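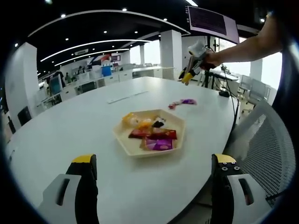
Part 4: Putting your anthology together in Kesirum

Right, so you've got Kesirum installed, you've got your stories in from your authors, and now they need to become one book. I did my first anthology in a word processor and I'd like those weeks of my life back. Doing it in Kesirum took me an evening, and most of that was me arguing with the contents page.

Before you start, have these to hand:

- the final version of every story, as a .docx file
- each author's name exactly as they want it printed (accents and all, please!)
- a short bio for each author
- your cover, if it's ready. It can wait if it isn't.

Making the project

1. Open Kesirum and choose New, then Collection. Don't pick Book. Book assumes a single author and puts that one name at the top of every page, and you can't switch afterwards without starting again.

2. Type a working title. You can change it whenever you like. Ours was called "Kitchen Stories maybe" until the week before it went to print.

3. Choose your page size. The choice at the top of the list is fine for most paperbacks. If you're printing with Reisinger, pick theirs from the Printers menu and the margins fill themselves in.

4. Click Create, and save straight away.

Note: Kesirum keeps a backup each time you close the project, but only the last 17. After that the oldest one goes. If there's a version you'd hate to lose, copy it somewhere else with a sensible name.

Bringing the stories in

5. Go to Stories, then Import, and pick all your files at once. They'll turn up in the Unplaced panel on the right, in alphabetical order by file name.

6. Click each story and fill in the Author box. If two authors wrote it together, put the second name in the Co-author box so that the contents page gets both. Johanna Stöckli's name came through with a little square in the middle the first time I did this. Opening her file, saving it again and importing it once more sorted it out.

7. Drag the stories from Unplaced into the Running Order panel.
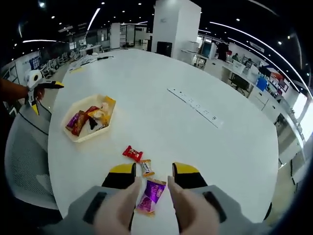 The running order is the bit people worry about most, and you can relax, because nothing is fixed until you export. Drag things up and down as often as you like. The one thing to watch is that anything still in Unplaced will not be in your book, and Kesirum doesn't warn you. Think of Running Order as the tray with the snacks in it, and Unplaced as the bare table, where you've still got the purple sweet with the gold edges, the red one and the little orange and white one lying about. Perfectly good sweets, but they aren't in the tray! I once sent out a proof without Wilson Palomino's story for exactly this reason, and he was much nicer about it than I'd have been.

8. Check that Unplaced is empty. If you've left a story out on purpose, move it to Held Over so you don't frighten yourself later.

9. Read the first and last lines of each story in order, top to bottom. Viorica Dervishi taught me this one. You soon spot when two stories running both open with someone waking up, or when three in a row finish at a graveside.

Caution: Don't rename or move your original .docx files while the project is open. Kesirum loses track of them and the story goes grey. If it happens, close without saving, put the file back where it was and open the project again.

Front and back pages

10. Go to Extras and tick Title Page, Copyright, Contents and About the Authors. Leave Index alone unless you really do want one.

11. Paste each bio into its box. The limit is 200 words and it stops you dead when you get there, mid-word if need be.

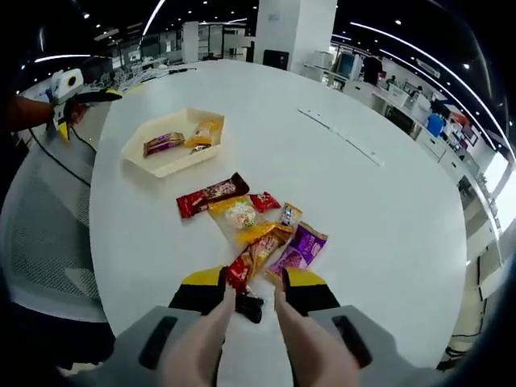 12. Choose how the bios are sorted. By Surname is what you get if you don't touch anything. By Running Order matches the book, and I like it better, but Salma Sqalli has done several of these and swears by surname, so take your pick.

13. Click Rebuild Contents. Do this every single time you change the order, even if you only swapped two stories. The page numbers don't update by themselves.

Note: If the contents page spills over by one line, shorten the longest title's subtitle or drop the text size a notch in Extras, Contents, Style. Please don't squash the margins.

Exporting a proof

14. Choose Export, Proof. Ours took about 4 minutes, with the progress bar stuck near the end for most of it. Leave it be.

15. Open the proof and look at the first page of every story. You're looking for the right title, the right author and no blank page where there shouldn't be one.

16. Send it to your authors with a deadline for corrections.

If you're selling through Sestitz as well, you'll need a second export with different settings, and that's all in Part 5.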